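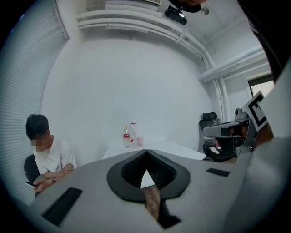 Yaowalak Sriwong wrote, after the March revision went out, that the guide "tells me how to change the finger pads but never says whether the marker check has to be done again afterward." It does. The requirement is now stated in 4.3 and repeated at the end of 4.5, and the order of the procedures has been changed to match.

# 4. Setting Up and Looking After the Felovow Hand-Held Gripper

This section applies to Felovow units used in pairs at Brikon. It covers preparation of the room, the lens, the markers, pairing, finger pads, and storage. Charging and firmware are treated in Section 5. Operators who have not been signed off on Section 2 (Handling) must not carry out 4.4 or 4.5 alone.

## 4.1 Before starting

Have the following at the table:

- both units of the pair, with matching pair numbers
- the Clirkel log for that pair
- the lens cloth from the pair's case (no other cloth)
- the 3 mm flat gauge
- one sealed set of finger pads, if pads are to be changed

**Note:** Units with different pair numbers will connect to each other without an error. The recordings cannot be corrected later. Read the number on both units aloud and enter it in the log before switching on.

## 4.2 Preparing the room

1. Set the blinds and the ceiling lights as they will be used for the full session. Do not adjust them after step 4.
2. Place the units on the table with their markers uncovered and their lenses facing into the room.
3. Ask everyone who will remain in the room to take their seats. People may sit at the table during the check, provided they do not lean on it or move the units.
4. Switch on the first unit and wait for the steady light. Then switch on the second.
5. Open Clirkel and select **Room**, then **New check**.
6. Pick up the first unit and turn slowly through the room at chest height. Keep the second unit on its surface.
7. Put the first unit down and repeat with the second.

Objects already standing on tables may stay where they are for the check. They must not be moved until both turns are complete. If something is moved, start again from step 5; Clirkel does not detect the change.

Clirkel keeps 200 stills from each turn. A turn that is too fast produces fewer, and the result page then shows an amber bar. An amber bar is accepted for a room that has been checked before and not accepted for a new room.

**Caution:** Keep fingers away from the opening between the finger pads while turning with the unit. The trigger is light, and the fingers close without a warning tone.

## 4.3 Checking the lens and the marker

The lens has a very wide view. Straight edges such as pipes, blinds, and table edges appear bowed toward the sides of the picture, and the corners are dark. Both are normal and are not grounds for a fault report.

1. In Clirkel, open **Live view** for the first unit.
2. Confirm that the unit's own finger assembly is in the lower part of the picture and centered from left to right. If it sits to one side, the camera mount has shifted. Stop and go to 4.6.
3. Confirm that the rounded edge of the picture is even. A soft patch or a flare near a window usually means a fingerprint on the lens. Wipe once with the lens cloth, from the center out.
4. Bring the second unit into view until its square marker is fully visible.
5. Hold still until the marker outline in Clirkel turns green.
6. Tilt the first unit slowly to the left and then to the right. The outline must stay green through both tilts.
7. Exchange the units and repeat.

The marker must be flat, matte, and undamaged across its whole black border. A marker with a lifted corner is to be replaced, never pressed back down. Glue that has let go once lets go again, often in the middle of a session — this was the cause of four of the last six lost recordings reported by Salamatu Tetteh.

**Note:** The outline may flicker when bright daylight falls from the side. Turn the table or lower the blinds, then return to 4.2, step 4. Do not raise the exposure in Clirkel to compensate.

Repeat all of 4.3 in each of these cases:

- after any change of finger pads
- after any replacement of a marker
- after a unit has been dropped, even a short distance
- when the pair has not been used for more than a week

## 4.4 Pairing

1. Place both units on the table, side by side, with a hand's width between them.
2. In Clirkel, select **Pair**, then the pair number.
3. Close and open the fingers of the first unit fully, then of the second. The order matters. The unit moved first is recorded as the left-hand unit.
4. Read the travel value shown for each unit. The accepted range is 54 to 58.
5. Enter both values in the log.

If one value falls below the range, open the fingers by hand and look for grit or a loose thread at the narrow end of the V. Clean as in 4.5, steps 1 to 3, and read the value again. If it is still low, set the pair aside with a Darko tag on each case. Do not tag only the faulty unit. Units are returned from service as a pair, and a single unit sent without its partner will wait on the shelf until the other arrives.

Earlier editions allowed a travel value to be entered from memory at the end of the session. This is withdrawn.

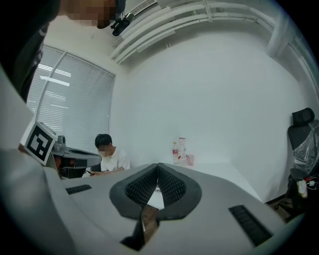 **MAINTENANCE › Finger pads and body**

## 4.5 Cleaning and changing the finger pads

Pads are cleaned after each day of use and changed when the texture has worn smooth at any point, or after 172 hours on the Clirkel counter, whichever comes first.

*Cleaning*

1. Switch off the unit. Confirm that the light is out.
2. Open the fingers fully and hold them open with the gauge.
3. Brush the pads with a dry, soft brush, working down toward the narrow end. Brush out the slots in the body in the same way.
4. Wipe the outside of the body with a cloth slightly dampened with water. Keep the cloth off the marker and the lens.
5. Remove the gauge.

**Caution:** Alcohol softens the pad adhesive and leaves a haze on the housing. It must not be used on any part of the unit.

*Changing*

1. Carry out cleaning steps 1 to 3.
2. Lift the old pad at its upper end and peel it back slowly. Do not use a blade.
3. Roll off the remaining adhesive with a fingertip.
4. Set the new pad against the inner face, starting from the narrow end of the V, and press upward along its length.
5. Fit the second pad in the same way. Both pads of a finger assembly are always changed together, even when only one is worn.
6. Slide the gauge between the pads at the wide end. It should pass with light contact on both sides.
7. Remove the gauge, close the fingers, and leave the unit closed for one hour.
8. Reset the hour counter in Clirkel under **Unit**, then **Pads**.
9. Carry out 4.3 in full, followed by 4.4.

Step 9 applies to both units of the pair, including the one whose pads were not changed.

## 4.6 Shifted camera mount

A shifted mount may be corrected on site only by Tuulikki Vuorinen or Thongchai Sriwong. All other operators proceed as follows.

1. Save one still from **Live view** showing the finger assembly off center.
2. Switch off both units.
3. Note the pair number, the time, and whether the unit was dropped.
4. Return both units to their case without touching the mount.
5. Attach the Darko tags and send the still with the request.

Recordings made earlier the same day should be marked **Hold** in Clirkel. They are often usable once the amount of shift is known, and they must not be deleted before the service report is received.

## 4.7 Storage between sessions

1. Store units with the fingers slightly open. Fingers left closed for long periods mark the pads.
2. Place the foam cap over each lens and the card sleeve over each marker.
3. Lay the units in the case with the handles toward the hinge.
4. Coil cables loosely and keep them in the lid pocket, clear of the finger assemblies.
5. Sign the log and leave it on top of the units, inside the case.

During a break of less than thirty minutes, units may remain on the table, switched on, with the fingers at rest. They may not be left on chairs or on the floor.

Corrections to this section go to Wanpen Somboon, with the paragraph number in the subject line.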